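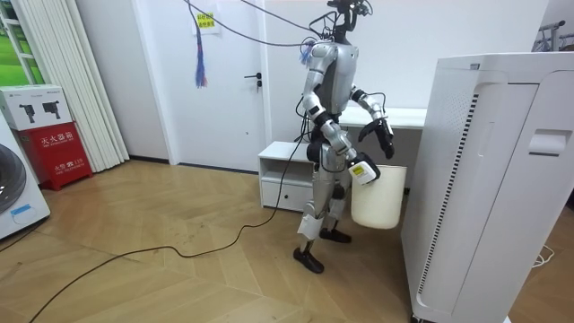
4. Setting up your drama watchlist

Right, you've got the Wunovik box plugged in and you're signed in, so now comes the part I like best! I run this set-up at home for four of us, all hooked on serials from different countries, and I've redone it often enough to know the order that causes the least grief.

1. Press Menu on the remote, go down to My Shows and choose New List. Give it a name you'll recognise later (mine is Weeknight Weepies, don't judge me).

2. Open Languages and tick every language you watch in. Subtitles are set separately – go to Captions, pick your English, and save before you back out.

Note: if you press Back without saving, the box goes to your old captions and doesn't say a word about it. I sat through half an episode of Tsakiris in Greek before I noticed.

3. Search for your first serial. Type the title only, no actor names, and leave off any season number. Hitenthorpe comes up twice, once as the original run and once as the reunion specials. You want the one showing 60 episodes.

4. Highlight it, hold the star button until the colour changes to gold, then let go.

5. Choose how new episodes are sorted. I use Air Date. Popular is the default and it'll put the finale at the top of the screen, picture and all, which is how I found out about the wedding.

Caution: turn on Hide Spoilers before you add anything you haven't finished. It only covers shows added after it's switched on, so anything already on the list has to be taken off and starred again.

6. Set your recording limit. A list holds 40 shows, and each one keeps its last 15 episodes unless you change Keep to All. Long-running soaps will eat your storage – Jerus is up to 945 episodes and still going, bless it.

7. Go to Share and send the list to the other profiles in the house. Each person gets their own place marker, so your sister can be a week behind without wrecking your spot.

Note: kids' profiles won't accept a shared list until you've entered the PIN from section 2.

If a show is greyed out after the May update, remove it, restart the box and add it again. Your place marker stays put.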